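The second life of the beige box

Every office in Plunilthorpe seems to have a cupboard with dead computers in it. There is one in the library, one at the dental surgery and a very large one at the council, and each of them has been promised, at some point, that its contents will go to a good home. I have spent a fair part of this year asking where the good homes are. I came back with a thick folder of leaflets and rather less in the way of answers.

The word on all the leaflets is "refurbished". It is a comforting word. It suggests a bench, a lamp and somebody who knows what they are doing. It has no fixed meaning that I could find. At one end of the trade, a refurbished desktop has been opened, cleaned, tested overnight and given a new drive. At the other, it has been switched on, seen to light up, wiped over with a damp cloth and put in a box with a sticker on it. The sticker is the same sort of sticker in both cases, usually green, usually with a leaf.

Grillow, which sells second-hand office machines from a unit behind the old bus depot, uses the phrase "certified refurbished" on everything it sells. I asked who did the certifying. Grillow does. I asked what a machine had to pass, and was sent a sheet headed "18 point check". I read it on the train home. Point one is that the computer turns on. Point two is that it turns off. Four of the points concern the outside of the case, and another is that the power lead is included. Nothing on it mentions how old the drive is or how many hours it has run, and those are the things I would most like to know before putting my tax return on it.

In fairness, the machine I bought there works. It cost me £100, it is quicker than the one it replaced, and it has behaved itself for nine weeks. My quarrel is with the sheet of paper. If the computer is good, the sheet didn't make it so, and if it had been bad the sheet wouldn't have caught it.

Greener than what?

The environmental claims are harder to pin down, and I suspect that suits the people making them. Dalen, a recycling firm that collects from schools and surgeries, says in its brochure that every computer it saves is "one less in the ground". Perhaps. But a desktop that is sold on, used for a year and then dumped has reached the ground all the same, with a van journey added. What matters is how long the second life lasts, and when I asked Dalen for that figure I was told it isn't recorded. They count machines out of the door. What happens past the door is somebody else's spreadsheet, or no one's.

There is also the electricity. An old desktop left humming all day in a back office can draw a good deal more than a newer small one doing the same work. Keeping the old one may still be the better choice, as so much of the harm is done in the making, but it depends on the machine and on how many hours it is left on. The brochures don't do that sum. They show a leaf, or a child's hand holding a seedling.

And then there is the question of what gets thrown out. Of one batch of 25 desktops that Dalen took from a surgery, nine were sold on. The other 16 were "recovered for parts and materials", a phrase that covers everything from a careful strip-down to a trip through the shredder. I asked which. The reply thanked me for my interest.

Taking the lid off

What annoys me about all this vagueness is that a desktop computer is one of the few things left in the house that a person can still open. Phones are glued shut. The laptop I am writing on wants a special screwdriver and a hot air gun. A desktop generally wants a thumb and a bit of patience, and once the side is off you are looking at the board itself, with the parts laid out like a town seen from a hill.
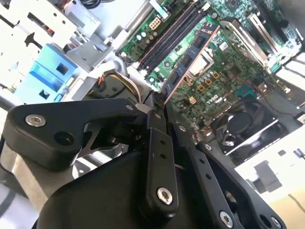
What to ask before you buy

Ask how old the drive is, and whether it was replaced or merely erased. Ask who erased it. If the seller offers a guarantee, find out whether it covers parts and labour or only the privilege of posting the thing back at your own expense. Seslow, the cheapest of the online sellers I tried, gives 100 days, which sounds generous until you read that the clock starts on the day they pack it.

Ask if you may see the inside, too. Two of the shops I visited said yes straight away and one took the side off for me at the counter. Grillow said it would affect the certification.

I'd still buy second-hand again. I would just leave the leaf out of it and haggle over the price.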